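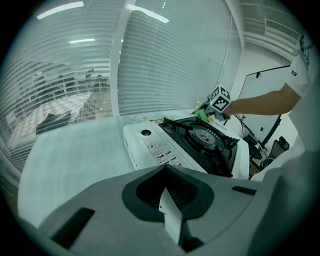 Can a robot clean the kitchen for you yet?
Parts of it. A machine can vacuum the floor, mop it and wash most of the dishes, but wiping down a stove or the inside of a microwave is still a job for your own hands.

Robot vacuums are the one household machine I recommend without much hesitation. Mine is an Erex, bought used in January, and it does the kitchen and hallway every night at 11. Pick up cords and tea towels first. If yours has a mop pad, take the pad off and rinse it after each run or it will start to smell sour.

Countertops are harder. A machine has to lift what is on them, know which things can be tipped, and put them back. The home arms I've read about can move a mug or fold a face cloth under good conditions. They are slow, and they need someone nearby when something slips. I would not trust one near a gas burner.

Cleaning a portable gas stove

Turn the control off, let the stove cool and take the canister out before you start. Lift off the pot support and soak it in hot water with dish soap. Wipe the body with a damp cloth, wrung out well, and keep water away from the burner holes. Clear blocked holes with a dry toothbrush. Go gently over any printed instructions, as scouring powder will take the ink off. Dry everything fully before the canister goes back in.

Cleaning a microwave

Heat a cup of water with a slice of lemon and a wooden spoon in it until the door fogs up, then leave the door shut for five minutes. Unplug the microwave, take out the turntable and wash it in the sink. Wipe the ceiling of the cavity first, then the sides, then the floor.
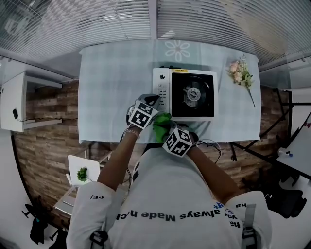
The bottom edge of the door collects more grease than people expect, and so does the strip of counter under the unit. Slide the microwave forward with both hands, keeping it level, and clean behind it every couple of months. Use a barely damp cloth on the buttons and dial.

What about the shop?

My neighbour Demetrius Zamora runs a small cabinet shop in Calloway. He has a Grakov feeder that loads blanks into the drill press, and it handles a run of 100 identical pieces well. Changing over to a new part takes him 57 minutes, so for short runs he loads by hand. Sweeping under the benches, sorting offcuts and emptying the dust bags are all still done by people.

Kitchens are closer to the short run. The mess is different every day, and a rag and a bucket will handle it.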